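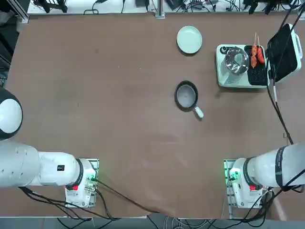

Panagiotis Stefanou asked for it to be minuted that a full supper for two can come off one compact cooker and one small frying pan, and that he would happily cook it for anyone who doubts him. Several hands went up straight away!

**Small Kitchens Group, Naltthorpe**
Minutes, 16 Jul 2018, Room 307
Present: 10. Apologies from the Skundham table.

## 1. Last minutes

Agreed with one correction: the rice recipe should say two cups of water, as a few people found out at home.

## 2. The tabletop kitchen

Most of the evening went on this, and happily so. The group likes the mint green set very much. The color is cheerful, the pieces look good side by side, and the frying pan is small enough to live on a shelf with the plates – a big plus for anyone cooking in a studio.

Points raised:

- The short handle on the pan is good for tight spaces. Keep a potholder nearby all the same.
- Panagiotis would like the plate put out before cooking starts, so food goes straight from pan to plate. Agreed with real enthusiasm.
- Someone asked for a second plate. It was felt that one plate per cook is plenty for the demo evenings, and guests can bring their own.
- The brown table covering wipes down easily and stays.
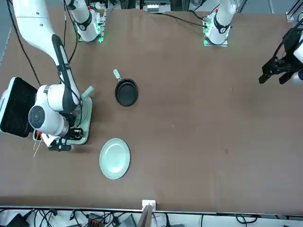 *Item 2: frying pan and round plate at the center of the table.*

There was a good long talk about layout. Panagiotis likes the pan in the middle, where both cooks can get at it. Others would put it at the back and give the middle to the cooker. Both ways have their fans, and we'll try each for one demo evening and then pick. The tray should stay within easy reach whichever way it goes.

Washing up came next. Soft sponges only on the nonstick, please, and no stacking pans without a cloth between them. The group voted to spend $27 on sponges, cloths and a decent drying mat from Filodov.

## 3. Skewers and the grill

Everybody's favorite item. The cooker has a pot with a glass lid and a grill plate, so you can have soup going at one end and skewers at the other, and the group can't wait to do more with it. Ideas so far: shrimp with lemon, sausage and peppers, peach halves with a little brown sugar (loud approval for the peaches).

Wooden skewers should be soaked for half an hour first. Lay them with the stick ends out past the edge of the grill so they're easy to pick up. The lid opens out nearly flat, so leave a clear space on that side before anyone starts.

The Durrani recipe cards now run to 164, and the skewer section is the thinnest. Please send in more! Handwritten is fine.
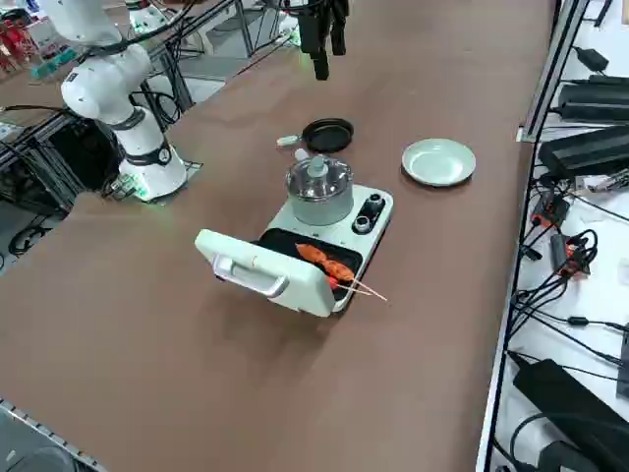 ## 4. October supper

Theme agreed: soup and skewers. Panagiotis will lead, with the peaches for dessert. The Skundham table will be asked to bring bread and a salad. Sign-up sheet to go on the door of Room 307.

## 5. Actions

- Panagiotis: skewer menu and shopping list
- All: one new skewer recipe each for the cards
- Sponges, cloths and mat to be ordered from Filodov

Meeting closed, and then carried on in the hallway for quite a while over the question of marinades.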